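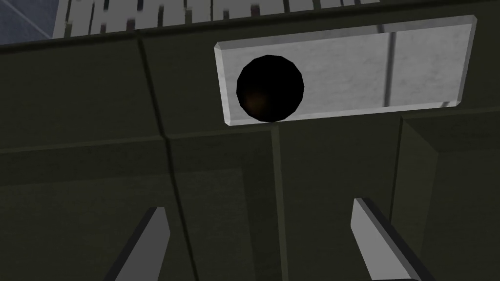
2020-11-07

Day nine of the Zundik trial, and I have spent most of a Saturday trying to open a bathroom door in a house that doesn't exist. I own two bathroom doors in a house that does exist, and one of them has stuck since April. Dinner was crackers over the keyboard.

What we get for our 300 dollars a month, if we sign, is this: a browser dashboard, a download that took most of Monday night, a generator that spits out furnished rooms, and a two-armed robot to put in them. You pick a job from a list (doors, drawers, switches, things in sinks), you press Generate, and it builds you a room and drops the robot in front of the problem. Then either you drive it yourself with the hand controllers, or you let one of their starter policies drive and sit there with your arms folded like a parent at a swimming lesson.

I had put doors at the top of my list because doors are what the Worstead people keep asking us about. Their real machine has to get through real doors by spring. Ours so far can get through a door that is already open, provided the door is patient. If we can practice in software first and stop bending fingers, Marjan will stop forwarding me the invoices for fingers.

So, doors. The generator has strong opinions about decorating. I don't know who at Zundik set the sliders for wall textures but I'd like to meet them, and I'd like somebody else to be in the room. I understand the reasoning, it's right there in the manual: vary the surfaces enough and the policy stops caring about surfaces. Fine. I'm a grown woman and I know what randomization is for. But I have to look at it too, and nobody is randomizing me.

The knobs are another matter. They're balls, and not very round ones, you can see the facets if you get close enough, and the wrist cameras get close. I wrote to support on Tuesday to ask if there was a lever handle. Firouzeh Abbasi answered in under an hour, very nice, and said levers are in the Dremgate pack. Dremgate is extra. I asked what's in the Dremgate pack besides levers and she sent a list that was mostly levers.

Morning was all starter policy. I ran it in batches and wrote down what I saw, because the success rate on the dashboard is a number I've stopped trusting. Seed 3952 is why. In 3952 the robot drove up to the door with great confidence, put both fingers around the knob, turned its wrist, let go, and backed away. The door had not moved. The dashboard gave it a green check. I replayed it from every camera they offer. As far as I can work out, the check goes green when the latch releases, and the latch had released, and the robot had gone off duty. By that measure I opened my own stuck door this summer several times a week.

I found the setting eventually. It's under Advanced, then Criteria, then a little triangle, and it lets you demand a hinge angle as well. With the angle switched on the batch went from looking like a brochure to looking like our lab. I felt a lot better, which says something about me.
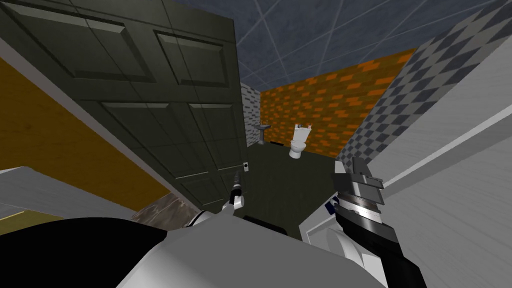

After lunch I took over by hand, and I have to say this part is good. I wanted to dislike it. The controllers came in a padded box with a card that said Welcome to your new hands, and I had a whole paragraph ready about the card. But the arms go where you put them, there's hardly any lag, and when the fingers touch something there's a small buzz in the grip that comes at the right moment. I've used two other kits where the buzz comes when it feels like it.

The collision is good too, mostly. I pushed on a door panel with one arm on purpose, harder than I should, and the door swung and the base shifted back a little the way a base would. Nothing flew off into the ceiling. In Zamani, which we had last year and which I still get newsletters from, if you pushed a door hard enough the robot went into orbit and you had to restart the computer.

Getting the head camera where I wanted it was a chore. There's one view from up on the robot and one from each wrist, and the default is for the head view to be tipped so far over that I was leaning in my chair by three o'clock. My neck hurts. There is a level button. It's in the manual on a page called Comfort, which I read at five.

Things I'd complain about in the write-up, so I don't forget them by Monday:

The room generator puts bathroom fixtures where it likes. You can lock a layout but then it locks the textures too, and if you find a layout you want you're married to the wallpaper.

Reset is next to Save. I lost a run I was proud of. I said a word and the cat left.

The export writes joint angles in degrees and the importer reads them in radians. Their own importer. There's a checkbox. It ships unchecked.

You can't name a run. It's seeds all the way down, and by evening I was talking about 3957 as if she were a colleague. She's the one I'd put in front of Marjan, by the way. Slow approach, one bad grab, a second try from lower down, and the thing opens wide enough for the base to get by. I did that one with my own hands and I was so pleased that I went to the kitchen and opened the refrigerator in the same manner.

Around six I tried the thing I'd been saving, which is their correction mode. You let the policy drive and you keep your hands on the controllers, and when it does something stupid you squeeze and take over, and when you let go it carries on. The idea is that it learns most from the places where you couldn't stand it any longer. It's a nice idea and it nearly works. The handover going in is smooth. The handover coming out has a hitch, maybe half a breath, where the arm sags before the policy picks it up again. On a drawer that wouldn't matter. On a door with the fingers right by the edge, it matters, and I got good at holding on past the point where I wanted to let go.

I also got tired, and tired me is a bad teacher. If it's learning from my corrections it now believes that the way through a door is to approach it, sigh, and come at it from the left. I threw out everything after seven-thirty.

I sent my notes around at eight with a couple of pictures stuck in, no summary, because if I write a summary they'll only read that. I asked the one thing I want settled, whether 300 a month is stupid for something we'd use on doors and maybe drawers until spring and then cancel.

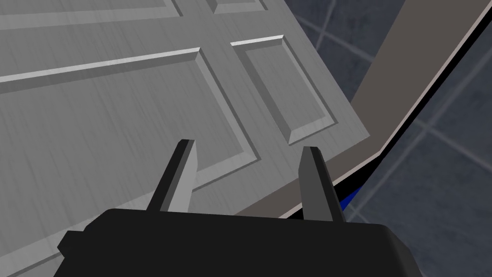
Bijan Ebrahimi wrote back before I'd closed the lid that it wasn't stupid, it was less than one set of fingers, and had I looked at what happens to our data if we cancel. I had not. He had. You keep the runs but you need the viewer to open them and the viewer stops with the subscription, unless you export first, see degrees and radians above. He wanted to know whether I'd tried taking one exported run through to our own arm, even a short one, even with the door off. He said he'd believe the dashboard when the arm did it twice.

He's right, and it's annoying at that hour. I wrote back that I'd do it Monday if he'd come hold the stop button. He said he'd bring the good button.

Then Zohreh Yazdani chimed in, at ten at night, to ask if the price was per seat. I went and looked. It's per seat. There are 4 of us. I ate the rest of the crackers.

So where I've ended up, for tonight anyway: the hand driving is worth money. The rooms are worth money once you get over the walls. The starter policy is a salesman and should be let go, or kept for the front desk. I'd take one seat and share it, if the license lets us, and I haven't read the license. I'd ask Firouzeh to throw in the levers for the trial, because Worstead is all levers as far as I could tell from the walk-through video, and I've just spent nine days getting very good at knobs.

Monday: radians checkbox. Read the license. Ask Nazanin if the old door frame is still in the back of the lab or if it went out with the shelving. Buy crackers.

The upstairs door stuck again when I went up to brush my teeth. Took me two tries, second one from lower down.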